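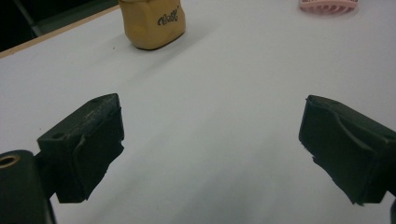 White top with the tan wood strip along the edge, ticket 174

28 October 2018
By Shona Ruawai

Product: Dellomine worktable, white top, wood edge strip
Problem: top looks gray, pencil marks won't lift, table rocks when you lean on it
Status: gray top solved, rocking solved, one question still open

First, I love this table. I've wanted a big white work surface for years and the Dellomine is the first one I've had that I can cut fabric on, spread patterns over and still have a corner left for coffee. So please read everything below as coming from a fan!

What I reported in September

The top had gone gray. It wasn't one stain I could point to, more of an overall dullness, and it looked worst toward the far side in the evening with only the ceiling light on. Pencil lines smeared when I wiped them. I'd been cleaning with a spray called Prikeck (it smells wonderful, which is why I bought it) and a paper towel, usually every day.

Reply from Rhys Sheehan, Clavodo support

Hi Shona, thanks for the detail, it saves us a lot of back and forth. Before trying anything stronger, could you do three things?

Wipe one patch with plain warm water and a clean cotton cloth, dry it right away, and compare it with the area next to it. Look at the table in daylight as well as under your ceiling light. A matte white top picks up the gray of a dim room and it can fool you. And please keep away from scouring pads for now. If somebody has told you to use a 1000 grit sanding pad, don't. It will leave a shiny patch and we can't bring the matte back.

What I did

Somebody had told me to use a 1000 grit pad, so that reply came just in time!

The warm water patch looked a little whiter when it dried, and the cloth came away with a yellowish film on it. I did the same patch again and got more film, then a third time and the cloth stayed clean. My finger slid differently over it too. The rest of the table had a faint drag, almost tacky, and the patch just felt like a tabletop.

In the morning I pulled the blind right up and looked again. Half my complaint disappeared. The far end really is a bit darker in the evening, and that's my room, which has one bulb in the wrong place. The remaining half was spray build-up.

I did the whole top with warm water and a drop of dish soap, rinsed with a second cloth, then dried it with an old towel. It took nearly 13 rinses of the cloth before the water in the bucket stopped going cloudy. Pencil now comes off with a white eraser and one wipe. I'm so pleased with it.

The rocking

Rhys asked me to check the leg bolts with the table upside down. I couldn't turn it over alone, so I lay on the floor with a flashlight and did it from underneath. The back leg on the window side had a bolt I could turn with my fingers. I snugged all of them by hand first and then went round again with the hex key, corner to opposite corner as he suggested. Still a tiny rock after that, so I turned the foot on that same leg down a little at a time until a glass of water on top stopped shivering. Solid now, even when I lean my whole weight on it to cut denim.

Still open: the wood strip

I'd like to oil the wood edge. It's a lovely tan and I don't want to change the color, but it feels dry when I run my hand along it. I have most of a can of Nogueira oil left over from a chopping board. Is it safe next to the white? I'm worried about it creeping under the seam.

Rhys Sheehan: Glad it's steady! On the oil, please hold off until I've checked which finish went on your batch. If the strip is already sealed, the oil will sit on top and go sticky, and you'll be back to gray smears from your sleeves. Could you put one drop of water on the strip somewhere out of sight and tell me if it beads or soaks in?

Shona Ruawai: Beads! I tried it at both ends and it sat there like a little dome each time. The can is going back on the shelf until I hear from you.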